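Where the small things go: storage in rented homes near Trenitz College

Home and Interior Studies, second-year project report

Background

This project looked at how people in rented homes store small everyday belongings such as keys, chargers, batteries, medicines, bills and spare buttons. I chose it after moving twice in the same year and finding that I packed the same box of odds and ends both times without opening it in between.

Renters often can't put up shelves or screw hooks into the wall, so they depend on what is already built in and on furniture they can carry. I wanted to know what they use, whether it works for them, and whether buying more storage leads to fewer lost items or simply more things kept.

Method

I put 300 printed survey forms in letterboxes in the Navaratnam flats and the streets behind them. The form was one page, with eight tick-box questions and a space for comments. A stamped envelope was too expensive, so completed forms went in a box at the laundry on the ground floor. Over the collection period 30 households also agreed to keep a storage diary for one week. In the diary they wrote down every small item they had to look for, where they looked first and where they found it.

I then visited 11 of the diary households and drew a floor plan of each, marking every drawer, basket, tray and shelf used for small items. I did not open anything myself. The person living there told me what was inside, and I wrote it on the plan.

The 30 diaries recorded 532 searches in total. A search was counted once, even if the person gave up and started again later the same day. If two people in the household looked for the same thing at the same time, that was also counted once.

Types of storage found

The plans show four main types. Kitchen drawers were used in every home I visited, and in most of them one drawer had been given over to mixed items. Open trays and dishes came next, usually near the front door or beside the bed. Then came boxes and baskets on shelves, and last of all freestanding furniture such as bedside tables and chests of drawers.

Chests of drawers were the hardest to sort into a category. People bought them for clothes and then used the top drawer for papers, cords and medicine. The layout most people described to me was a plain stack of drawers with one handle on each.

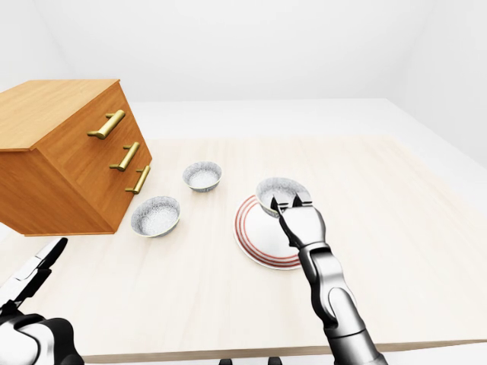
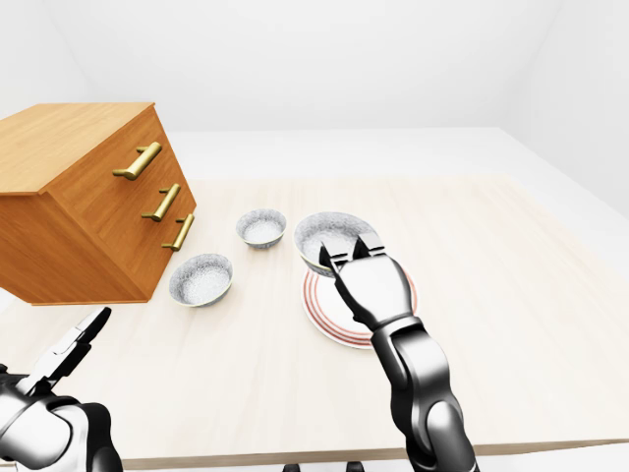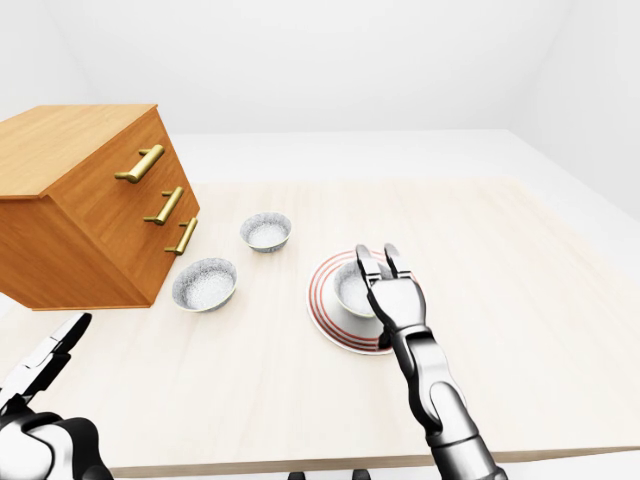 Wooden chest of drawers, three drawer handles.

Report and floor plans by the author, second year, Home and Interior Studies, Trenitz College
Submitted 3 May 2023

Results

Keys were the item people looked for most often, followed by phone chargers and then scissors. Keys were also found the fastest. Most diary entries for keys say they were in a coat, a bag or a dish by the door. Scissors took longer, and several people wrote that they owned more than one pair and could not find any of them.

Items kept in closed drawers were looked for less often than items kept in the open. When they did go missing, though, the search went on longer. People opened the same drawer twice or three times. One diary has an entry for a tape measure that reads "top drawer, second drawer, top drawer, kitchen, top drawer (under the takeaway menus)".

Homes with a lot of storage did not have fewer searches. The household with the most drawers on its plan had one of the longest diaries. The household with the least storage was a bedsit with a single shelf and a shoebox, and its diary filled less than half a page. It should be said that only one person lived there, and the number of people in a home probably matters more than the number of drawers. I had not planned for this and the survey did not ask how many people lived at the address. It should have.

Dividers

Three of the households I visited used drawer dividers. Two had the Etik cardboard kind that folds flat, and one had cut down cereal boxes to fit. All three were happy with them, but two said they had stopped putting things back in the right section after a while. The sections for batteries and pens stayed tidy the longest. The section for "other" filled up and spilled into its neighbours.

Labels were less popular. Some people said that labels looked like an office, and one said she knew what was in her own drawers. Her diary shows eight searches for the same phone cord.

Moving house

The comments section of the survey was mostly about moving. People wrote about emptying a drawer straight into a bag and tipping it into a drawer at the new place. Furniture that could be carried down the stairs with its drawers in was valued highly, although the stairs at the Iltedia Street end of the flats have a tight turn and several people mentioned scraped walls and lost bonds.

Problems with the project

The diary depended on people remembering to fill it in, and the entries thin out towards the end of the week. The laundry box was knocked over once and some forms got wet. I could read all but two of them. I also think people with tidy homes were more willing to let me visit, so the plans may not be typical of the area.

If I did the project again I would ask for the number of people and the length of time at the address, and I would run the diary for two shorter periods with a gap between them. I would also use a clipboard with a lid.

Appendix A: survey form
Appendix B: floor plans
Appendix C: diary page (blank)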